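4.3 Recording the shoe task

Read this before you believe the success rates in the Orinora results. The method claims that a policy trained on hand-held gripper demonstrations carries over to the arm with no extra tuning. On our bench it did so for some objects. Shoes were the weak case, and we suspect the demonstrations more than the network.

1. Mount the Sima gripper and run the width check from section 3. Repeat the check after every 100 demonstrations.

2. Put both shoes on the table, on their sides. Leave clutter where it is if you plan to test with clutter.

3. Bring one finger against the heel side of the shoe and keep the other clear until you are lined up. Close slowly.
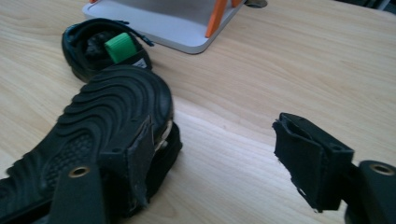
4. Lift, hold for 3 seconds, and set the shoe down. Discard the take if the shoe turned in the grip.

Note: Pads with torn or frayed covering still record fine, and that worries us. Worn fabric may grip differently from the pads on the arm, and the width signal will not show it. Write down the pad condition for each batch.

Caution: Do not mix batches from worn and new pads in one training set. The Dallalberg script will merge them without a warning.

5. Train with 3 seeds and report all of them. A single good seed says very little. If 2 of them disagree badly, go back to the recordings before changing the model.

Known limits: we have not tested laces caught under a pad, and we found no test of it in the Ondska baseline either.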